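Hand Gripper Upkeep FAQ - Saltden Depot

Covers the paired hand grippers, left and right. Not the old single unit, that has its own page. Last touched in June, will add more when there's time.

How often do I clean the finger pads?
Start of every shift. Damp cloth, no solvent. Solvent makes the blue ones go shiny and then they slip.

Pads look fine but things slide out. Why?
Usually lint. Soft stuff sheds and it packs in along the pad edge. Tape first, then the cloth. Still sliding, swap both pads. Never just one.

How do I swap a pad?
Power off, unplug. Open the fingers by hand. Peel from the tip, not the base. Scrape old glue with the plastic scraper. Press the new one on, hold it, leave it overnight if you can.

What goes wrong with the pivots?
Screws back out. Check every one with a driver, quarter turn past snug is plenty. Tighter than that and the linkage binds. If a screw wont stay put, one small drop of threadlocker on clean threads.

One finger sits more upright than the other. Broken?
Not on its own. Move the arms through full travel with power off. If both pads meet flat when closed, leave it. If they meet at a slant, look for play at the lower joints first.

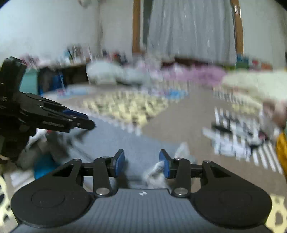

Error 165 on startup?
Zero position lost. Close fingers fully, hold the button, wait for the second beep. Comes back twice in one day, tag it and put it on the Kuvamley shelf.

Error 464?
Cable. Reseat at both ends. Spare cables are in drawer 4.

Can I oil the joints?
No. Oil picks up fluff and then you get to clean the hole thing. Dry lube only, wiped off after.

Can I mix left and right units from different pairs?
You can, but redo the zero on both. Write it on the tag.

Who do I send a dead one to?
Tadville bench, ext. 667. They pick up Tuesday. Put the tag on the body, not on a finger arm, and take the pads off frist if they're new.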